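3.2 Gathering demonstrations

All of the examples used to train Zillomton were recorded by people, with a hand-held gripper that carries its own camera. We can't overstate how much this sped things up! A new helper could pick up the tool, try a few grasps, and be recording usable examples the same morning. Five people took part, and together they gave us 900 demonstrations, of which we kept 400 after filtering (Section 3.4).
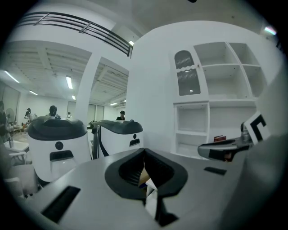 Figure 3. View from the hand-held gripper's camera during collection at Virnstead.

We were keen to record in rooms that people were using. A policy that has only seen a bare lab bench tends to latch onto the background, and our early June runs suffered badly from it. Busy rooms with mixed lighting and people in view gave us far richer data - and the gains on unseen sites, reported in Section 5, were larger than any we got from changing the network. The printed marker behind the finger gives us the finger's position whenever enough of it is visible. Where it is not, we fill short gaps from neighboring frames and drop the longer ones.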